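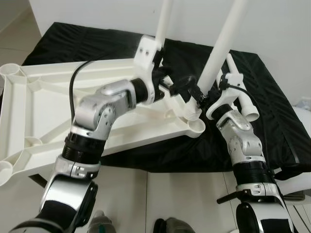 Furniture Assembly Technician, Plastic and Tube Products

22 September 2025
By Gayan Jayasinghe

Dusico is hiring a technician for the assembly bench at its Sharifi Street workshop. The bench handles flat-packed household furniture with molded plastic frames and tube legs or uprights. The position is full time, day shift, and reports to Tien-fu Ko.

The work

Most products on this bench share one construction. A ribbed plastic frame carries round sockets at its corners, and tubes are seated into the sockets. The frame is large for its weight and tends to tilt when a tube is pushed in from one side, so the technician has to support the part and align the tube together. Work is done on a table covered in black fabric, which makes white parts easy to see and keeps molded surfaces from being scratched.

Duties

Unpack kits and check contents against the parts sheet.
Inspect sockets, ribs and braces for cracks, short molding and leftover flash.
Seat tubes to the depth given on the work card and record any joint that is loose or will not close.
Take finished units apart for repeat assembly without damage to the sockets.
Write up unclear steps in the customer instructions, with the step number and a proposed wording.
Pack approved units and label rejects.

The parts list for the current range has 3,817 entries. You are not expected to know it by heart, but you must be able to look up a part number and read a simple drawing.

Requirements

At least 3 years of bench assembly, furniture repair or similar work.
Steady two-handed work with long, light parts.
Basic use of calipers and a depth gauge.
Clear written notes in English.
Able to stand for most of a shift.

Experience with injection-molded parts is useful — training is given if you have none. Stock is tracked in Stinumix, and new staff are shown how to use it in the first week.

Terms

Hourly pay, set by experience and stated in the offer. A signing payment of $2,000 is made after the trial period. Gloves, safety glasses and hand tools are supplied. Parking is shared with Gemenex — use the spaces by the loading door.

How to apply

Send a resume and a short note on one assembly job you have done, including what went wrong with it. Keep the note under 100 words. Mark it for Tien-fu Ko and leave it at the front office or send it by mail. Selected applicants will be asked to complete a paid bench test, building one unit from a sealed kit using only the printed instructions.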